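**Flalero hand-held gripper, sold in pairs**

I run the folding room at our laundry in Prirnham, and we got our first pair in March. Two yellow fingers, a black body, and you pick up the clothes with it yourself! The recordings go to teach the folding arm, so my crew are half teachers now (they like that part, and they get a break every 60 minutes). 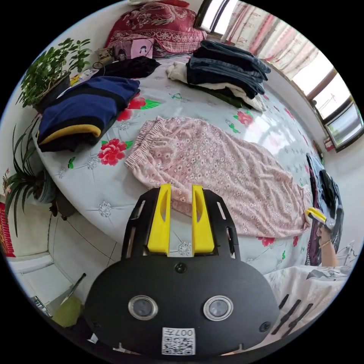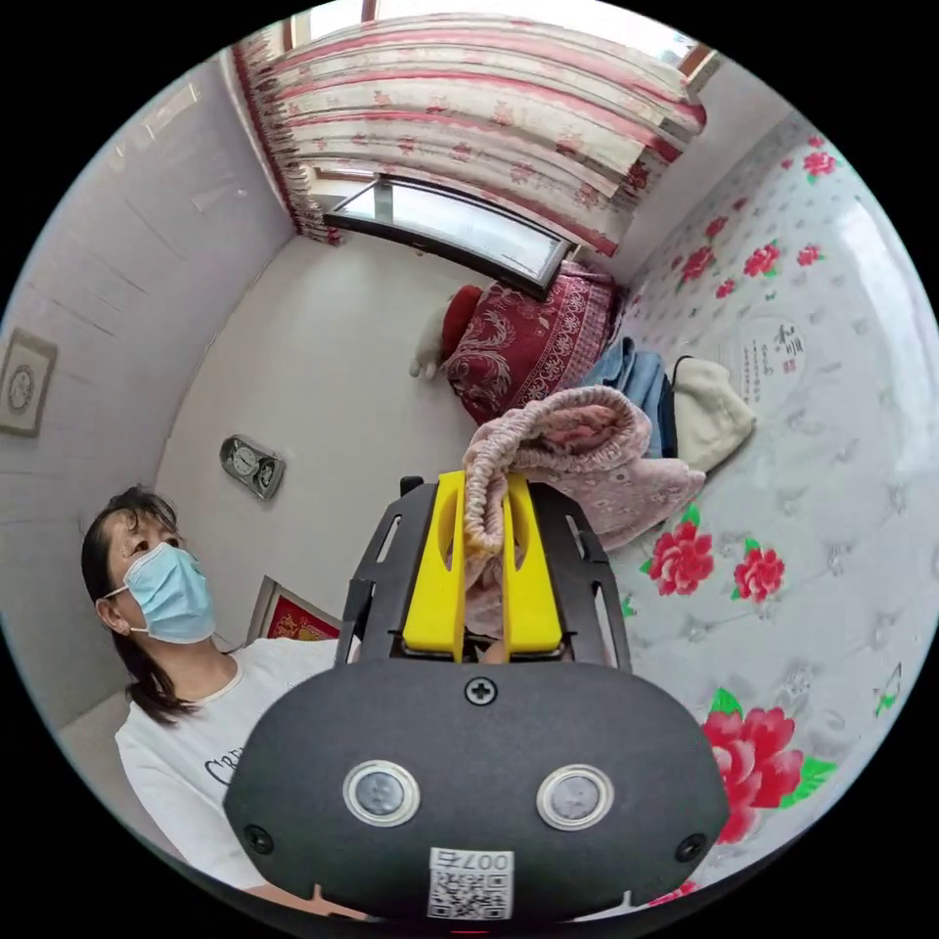

**Will the arm take over folding jobs?**

At our place it takes the flat sheets, and the six of us keep our hours and do more mending and checking.

Pairs ship from Baltosthorpe in 10 working days. Spare fingers are sold separately.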